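4. Mounting, cabling and first moves (two-arm bench)

Read all of section 4 before you plug anything in. Last revised Apr 22, 2021. Changes to Mutua Langat please, not scribbled on the printout.

Before you start
Both arms off at the wall. Not just at the switch.
Hex keys, clamp blocks, the two long cables. Cables are in the Nisico box under the bench.
Somebody else in the shop. No solo first runs, that's a house rule.

4.1 Clamping the bases

1. Left arm first. Base goes low at the front edge, clamp jaws fully under the tabletop.
2. Finger tight, then half a turn. Stop there. The planks are softwood and they dent.
3. Right arm same way. Leave a forearm's length between the two bases.
4. Push each base sideways by hand. Any wobble, take it off and start over.

CAUTION: don't clamp on a plank joint. Corentin did in September and pulled a strip off the edge.

4.2 Cables

5. Run the thick cable down the outside of each base. Never between the arms.
6. Leave slack at the wrist. Turn the wrist by hand all the way each direction and watch the loop. If it goes tight, more slack.
7. Thin cable to the gripper housing hangs free. Do not zip tie it to the thick one, it tears out at the conector.
8. Plug in the controller last.

NOTE: the old Gatier supply fits the plug but is the wrong voltage. It should be off the shelf by now. If you see it, bin it.

4.3 Homing

9. Power on left. Wait for the click. Power on right.
10. Start Notach, pick "bench2" from the list, hit Home.
11. Hand on the stop button the whole time. Homing is slow but it doesn't look where it's going.
12. Check the counts. Shoulder should read 1,093 on the left arm and 2,956 on the right. Off by more than 15, power down and redo step 9.
13. Still off? Horn is on the wrong spline tooth. See section 7.

4.4 Moves with stuff on the table

Only once homing is good twice in a row.

14. Set speed cap to 2,000 in the Notach settings. It resets to max after every update so check it every time.
15. Put out a few light things. Printed parts, balls in a cup, a pouch, whatever's in the bin. No glass, no blades.
16. Jog the left arm down over a printed piece, close the gripper at the lowest force. Go up one notch at a time till it holds.
17. Pen or other long tool in the right gripper, tip down. Bring it in from the far side, stop short of the wood, then creep. 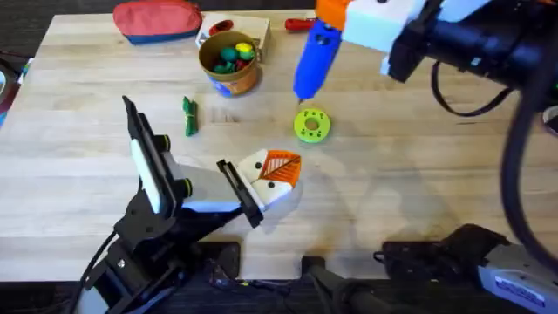 18. Move one arm at a time for the first hour. Left still while right moves, then swap.
19. Save the pose when you like it. Name it with your initials or it gets overwritten.

CAUTION: the software does not know the arms can hit each other. Shared area in the middle is your problem. If both are over the center, one of them should be parked.

NOTE: long tools change the reach. Set the tool length again after every swap, even when it's the same tool, it never goes back in at the same hight.

4.5 Shutting down

20. Open both grippers with a hand under whatever's in them.
21. Hit Park. Wait for both arms to fold.
22. Off at the wall, right then left. The arms sag when power drops so keep fingers clear.
23. Write your time in the log.

Spare fingers and clamp pads come from Değirmenci, order through Sayaka Aoki. Printed fingers we do ourselves, files are on the shop drive under "grip_v3". Don't use v2, the screw holes are off.

Next: section 5, teaching a pick and place.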